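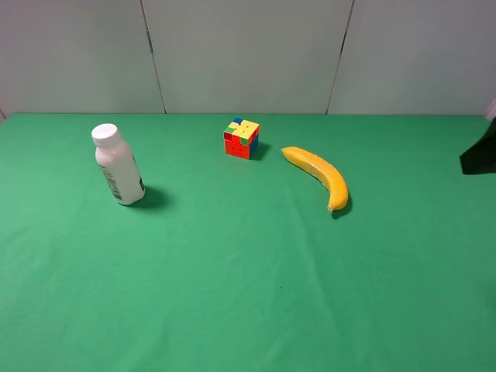
Covering a table with fabric is a simple way to give a shared activity space a clean and even surface. A fitted cover suits a table used for games, crafts, sorting, or the display of small items, and it can be removed for washing when the activity is over. Even a carefully fitted cloth may keep faint creases, as the green one does toward its lower right, and a fold can remain across the center. Such marks do not prevent use. Small household articles, such as a white plastic bottle with a screw cap or a Rubik's cube, may be set out on the cloth directly. The steps that follow are those used in the activity rooms at the Munton center and apply to most rectangular tables.

What you will need

One length of plain cotton or cotton-blend cloth, large enough to hang over every side
2 spring clamps for each long side
A household iron
A lint brush
A soft tape measure

Step 1. Measure the table

Measure the length and width of the tabletop and add 200 millimeters to each. The Jernomberg pattern sheet, available at the front desk, lists the cut sizes for the center's standard tables.

Step 2. Wash and press the cloth

Wash new fabric before it is cut, as cotton may shrink. Press it while slightly damp, working from the center toward the edges. Store the pressed cloth on a roll. A folded cloth will need to be pressed again before the next session.

Step 3. Lay and fasten the cloth

Wipe the tabletop and allow it to dry. Center the cloth and smooth it outward with the flat of the hand. Fasten one long side, draw the cloth gently across, and fasten the other. Do not pull hard at the corners — this produces diagonal folds that are difficult to remove.

Step 4. Brush the surface

Small specks show clearly on a plain color. Brush in one direction only, toward the nearest edge.

Step 5. Set out the items

Place taller items first and leave clear space between articles. Fruit should be whole and unpeeled. A banana lies well on its side, with its full curve resting on the cloth, and its yellow skin stands out against green.

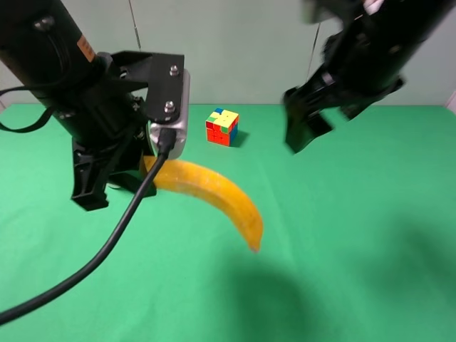
Step 6. Clear the table

Remove fruit at the end of each session and return all other articles to the Itero storage bins. Release the clamps, shake the cloth outdoors, and check it for stains. Fruit stains should be rinsed in cold water before washing. Cloths from the Mokgethi Room are kept on the lower shelf and should be returned there once dry.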